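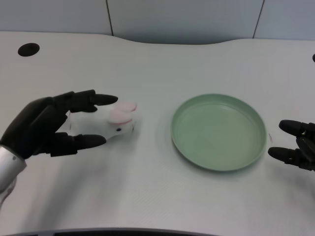 White plush rabbit, pink ears. Small stuff like this goes in the cold wash.

Been meaning to get these down for a while. Soft toys, plates, white tabletops, all the pale stuff in the house that shows every mark. Mixed in no good order. Last tidied up June 19, 2021, and added to since.

## Soft toys

Check the tag first. Surface wash only means surface wash only. Ignored that once with a musical lamb, never played again.

- Cold water, gentle cycle, inside a pillowcase with the end knotted. A zip bag works too but the zips catch.
- Half the detergent you think. Then half again if it's a small load.
- No fabric softener. Makes plush go flat and kind of greasy.
- Anything with a music box, a battery, or beans inside: damp cloth, dish soap, patience.
- Loose eyes and noses get sewn down BEFORE washing, not after. Button thread, double knot.

Old ones are a different story. The family bear is from 1979 and has some sort of wood shavings in him. He doesn't go near water. Baking soda, a big paper bag, shake it, leave overnight, then brush him off outdoors with a dry nail brush. Smells fine again. Still looks terrible.

Drying — squeeze in a towel, don't wring. Then hang in a mesh bag, or lay on a rack and turn it when you walk past. Ears dry last. If the middle feels cool it's still wet in there, leave it another day. Blow dryer on cool to fluff, pet brush to finish. The Holmgren brush with the bent wire teeth is good, the plastic one just moves lint from place to place.

Smell but no dirt? Freezer bag, night in the freezer, then air it on the line. Doesn't clean anything but it does freshen.

## White tabletops

Wipe with warm water and a drop of dish soap, then again with plain water, then dry. People skip the dry part and wonder about the streaks.

- Ballpoint: rubbing alcohol on a cotton ball, dab. Test a corner first.
- Crayon: baking soda paste, soft cloth, small circles. Go easy or you'll dull the finish.
- Turmeric: good luck. Soap, then sun if you can get the table to a window. Took most of September to fade ours and theres still a ghost of it.
- Sticker glue: cooking oil, ten minutes, plastic scraper, then soap to get the oil off.

No scouring powder, ever. The scratches hold dirt and then it looks gray forever.

Cable holes in desktops are crumb traps. Pop the cap if there is one, old toothbrush around the rim, vacuum from underneath if you can get under there. Dust the cords while your at it.

## Plates 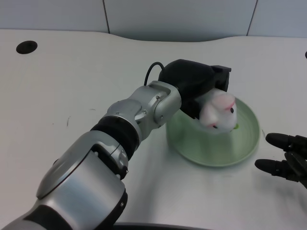

Colored plates get those gray pencil-looking lines from forks and knives. Not scratches mostly, just metal rubbed off onto the glaze. Cream cleanser and a damp cloth takes it right off, rinse twice. On a pale green plate like the round one on the white table up there I'd check in daylight, under a warm kitchen bulb you miss half of them. We have 8 Gola dinner plates and do them all in one go, twice a year.

Tea stains: baking soda, wet finger, rub. Done.

Stacking — paper towel or a cut up piece of felt between each one if the bottoms are rough. The unglazed ring on the foot is what chews up the plate underneath. Ours came from Trever with cardboard rounds in the box. Kept those, use them still.

Chips: fine wet sandpaper will take the sharp off the edge, but then it's for under a plant pot and not for eating off.

## Odds and ends

- Rags: old T-shirts beat old towels for anything shiny. Towels shed.
- White vinegar is fine on glass, not on marble. Not on marble!!
- Write the date on the baking soda box. The cleaning one and the cooking one are two different boxes.
- Lint roller for lampshades.
- Label the spray bottles. All of them, even the water.

Still to write up: the grout, and that Grestine wax everybody asks about.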